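2 min read

Color Names in Everyday Speech, notes for week 9

Welcome back, everyone! Last time we talked about how people carve up the greens and blues, and I promised we'd stay with the pale ones a little longer (they're my favorites, I admit). Ask a friend to name the color of something like a small mint-green cylinder on a beige tabletop and you may well hear "mint," "aqua" or just "green." 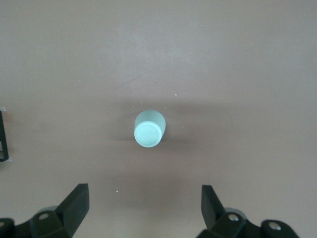

Before next class

Read the Coelho chapter - the short one - and jot down two color words your family uses.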